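Stetine lab notebook, student build project
Entry: 17/01/2019
Project: Ratov (two-arm sorting, earbuds and cases)

OK, long entry, get coffee. I'm writing this up the same night because last time I left it until the next morning and half of what I'd learned had gone out of my head.

Where we are: the Ratov rig is the one our team is taking to the Cusunmont student challenge in September. The task is to get earbuds back with the right case, using two arms, from a messy start. Scoring is 5 points for each bud that ends up with its own case, plus a bonus if you do a handoff between the arms without putting the part down. We want that bonus badly! It's the only way we catch the Ashour team, who have been at this a year longer than us and have a much nicer parts bin.

I did 40 runs today, all driven by hand with the leader arms, no learned policy yet. Full log is in the shared folder, these are just the notes I'd want if I were reading this cold.

Cases first. I went with cases first and buds second for most of the session. A case is big enough that the fingers forgive you if you come in a few degrees off, and it gives your hands a chance to settle down before the fiddly stuff. The glossy black case is the worst of the lot. Grab it across the wide part and it wants to squirt out as soon as you close, so come in slow and squeeze less than feels right. I dropped it a bunch of times before I worked that out (sorry to whoever was trying to solder on the next bench).

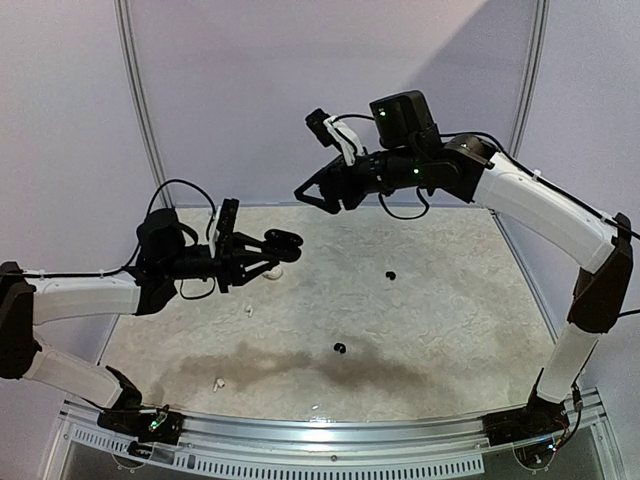

The other thing with the cases is how high to carry them. I'd been lifting way up and then coming all the way back down, which eats time and makes the wrist cables swing. Keeping the travel low is quicker, but then you have to watch the second arm, and if both wrists want the back half of the surface you get a traffic jam. My rule for now is that the left arm owns everything left of the middle screw on the front rail and the right arm has to ask permission. Ha. I talk to myself a lot when I drive, it helps.

Wrist cables: please check the clips before you start. The loop under each wrist needs some slack or you feel it tug when you roll the gripper, and if the loop is too big it catches. I redid the left one with a bit less slack and liked it better. Didn't touch the right one.

Lighting next, and this one is for whoever ends up training on this stuff. The floor pattern looks great and is kind of a pain. White buds on a pale marbled surface are hard enough to pick out from the wrist view, and then the lamp puts a glare patch on it as well, and when you come in low the glare can sit right between your fingers where you're trying to judge the gap. I tried turning the lamp down, and then the black parts went to mush against the shadows, so I put it back. I'd like to try a sheet of tracing paper over the lamp before we spend real money on a diffuser.

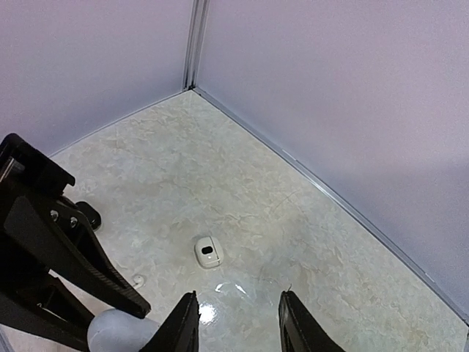
Stetine build team
Arm driver and keeper of the log

Back to the wrist views. I spent a good while flipping between the wrist cameras and the fixed one to see which I trust. For the last little bit of a grasp it's the wrist view every time. For getting across the table without whacking the other arm it's the fixed view, and I'd say anybody new should drive on the fixed view alone for their first session and only then switch the wrist ones on. Too many windows and you end up looking at none of them.

White case with the little black patch on it: use the patch! It tells you which way round the case is sitting, which you can't easily get from the outline once the corners go soft in the picture. I'd love to have the same thing on the other cases, so if we're allowed a sticker under the rules I want one. Need to read the rules again.

Handoffs. I tried 18 of them as part of the 40, and these are what we really need to practice. Getting the two grippers nose to nose is fine. Letting go with one while the other is holding is where it goes wrong, and I kept opening the giving hand too early out of nerves. What seemed to help was counting a slow "one, two" out loud after the second gripper closed. Meet in the middle too, up at the back, so neither arm is stretched right out. When the right arm reaches too far left I lose sight of both sets of fingers behind its own wrist.
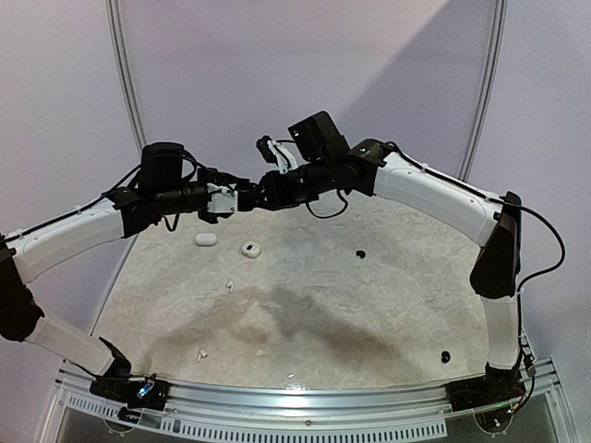 Page last changed: 17/01/2019

To do before next session:
- tracing paper on the lamp
- redo the right wrist loop to match the left
- rules: stickers, and does a bud resting on a closed case count?
- rename today's files, I left the first batch as "test test 2"
- get session total up to 68 runs so it lines up with the plan

Open question, write under this if you have an opinion: do we keep scattering the buds by hand or print a sheet of start positions? I like by hand, but I notice I keep putting the white ones on the left.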